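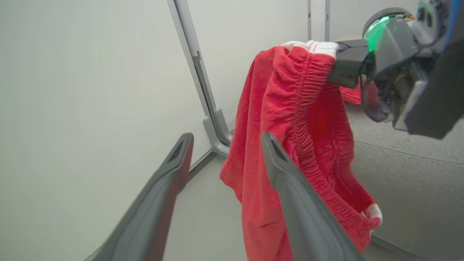 Bright red, soft and slightly fuzzy.

Irnudley Clothes Swap: Frequently Asked Questions

What is the swap?
An afternoon of trading clothes! You bring things you've stopped wearing, you take home things somebody else stopped wearing, and no money changes hands. We started it in the back of the Ciltgate Building with a couple of folding tables, and it has grown into our favorite day of the year (well, two days, as we now run one in spring and one in fall).

When does it start?
Doors open at 2 p.m. If you want to drop your clothes off ahead of time, the side entrance on the parking lot is open from 12. Drop-offs close when the doors open, but you can still bring a bag in with you and hand it over at the front table.

How many things can I bring?
Up to 12 pieces per person. A pair of socks is one piece, a pajama set is one piece, and a suit is two if you're happy for the jacket and pants to go to different homes. Please say so at the table if you want them kept together.

How many can I take?
As many as you brought. You'll get a paper slip with your number on it when you hand your bag over. Babies and toddlers are outside the system completely. If you need clothes for a child under three, just take what you need, slip or no slip.

I don't have anything to bring. Can I still come?
Yes, please do! Ask for a starter slip at the front table, good for two pieces. You don't have to explain anything to anyone.

What kinds of clothes do people want?
All sorts, and it's wonderful how wide it goes. Jeans in any size vanish first. After that it's rain jackets, kids' pajamas, sweaters without holes, and anything with pockets that usually comes without pockets. Fleece goes quickly in the fall and very slowly in the spring, so if you can hang on to your fleece for a few months, you'll make somebody's October. Big, loud colors do surprisingly well. We had a mustard yellow raincoat in April that three people tried on at the same time, one arm each, more or less.

Is there anything you can't accept?
Used underwear and swimwear, bike helmets, and anything that smells strongly of smoke or mothballs. Shoes are fine if the soles are sound. Costumes are more than fine and go on their own rack.

Do clothes have to be washed?
Washed and completely dry, please. You don't need to iron. If you have a cat or dog, a quick pass with a lint roller makes a big difference to the people with allergies.

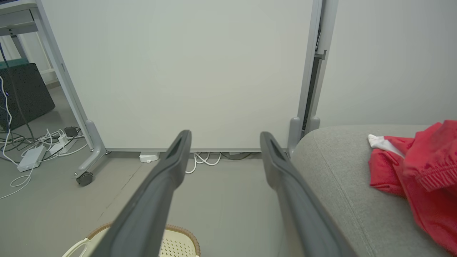

Whiteboard in its light gray metal stand.

What about small damage?
A missing button or a dropped hem is no problem at all, so long as you tell us. Pin a scrap of paper to it saying what's wrong. Those pieces go on the mending rail and they don't count against your slip, meaning you can take a skirt with a broken zipper for free and fix it at your own pace. Some of our regulars only shop the mending rail! Rips under the arm, worn-through knees, and felted wool are welcome there too. Stains are harder. If you've washed it twice and the stain is still there, it's probably better cut up for rags.

Can somebody help me mend something?
Yes. Vojtěch Hubáček brings his sewing machine and sets up by the radiator until closing time. He can take up pants while you wait if the line is short, and he will happily teach you to sew on a button so that it stays on. He doesn't do leather. Bring matching thread if you have it, as the thread box leans heavily toward navy.

How are the clothes sorted?
By type first, then by size. Tops and dresses hang, pants and shorts are folded, and small things go into baskets. We sort by how big a thing really is and ignore the label if the label is clearly dreaming. An old medium and a new medium can be miles apart, so hold things up against yourself, and use the try-on area.

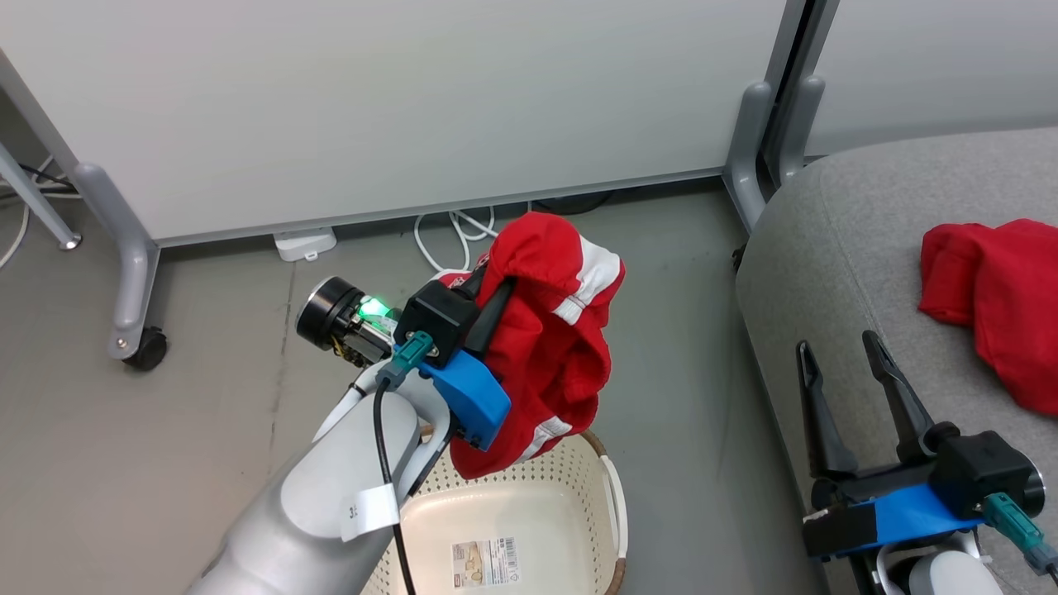
Knitwear is folded too, even the good stuff, so dig down through the piles before you decide there's nothing in your size. Some of the nicest finds I've ever taken home were at the very bottom.

Is there somewhere to try things on?
There are curtained corners along the far wall, and a big mirror on loan from Dobre, the tailor's shop next door. Kids can try things on anywhere. It helps to wear something thin you can pull a sweater over.

How busy does it get?
The spring swap had 95 people through the door, our biggest yet! The first half hour is lively. If you'd like more elbow room, come in the last hour, when there's still plenty on the racks and you can take your time.

Can I hold something while I think about it?
Keep it on your arm and think away. We don't hold pieces behind the table, and anything put back on a rack is fair game.

Can I swap back something that doesn't fit at home?
Bring it to the next swap and it counts as a piece like any other.

What happens to the leftovers?
Winter coats are kept for the fall. Everything else that's wearable goes to the free rail at Grosovell Community Hall, and the cotton that's past saving is cut into cleaning cloths. You're welcome to take a stack of those home.

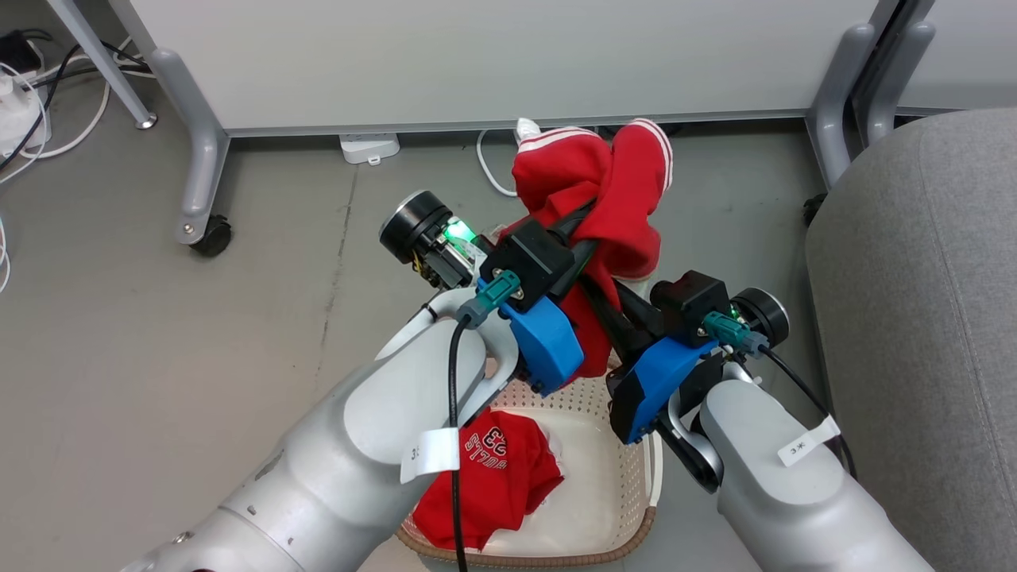 Last changed: April (new drop-off time, mending rail added)

Can I get my own things back if they aren't picked?
Sure! Put your name on the bag and tell us at drop-off. Collect them in the last ten minutes.

Is the building accessible?
The side entrance is level and the aisles are wide enough for a wheelchair or a double stroller. The restroom is on the same floor.

Can I help set up?
We'd love it. Hanging things is the biggest job, and you get to see everything early (helpers don't pick until the doors open, though). Write to Declan Wainwright through the contact form and tell him which part of the day suits you. If you own a clothing rack that folds down, mention it!

Do you need hangers?
Always. Wire, plastic, the clip kind, all of them. Hangers don't count as pieces.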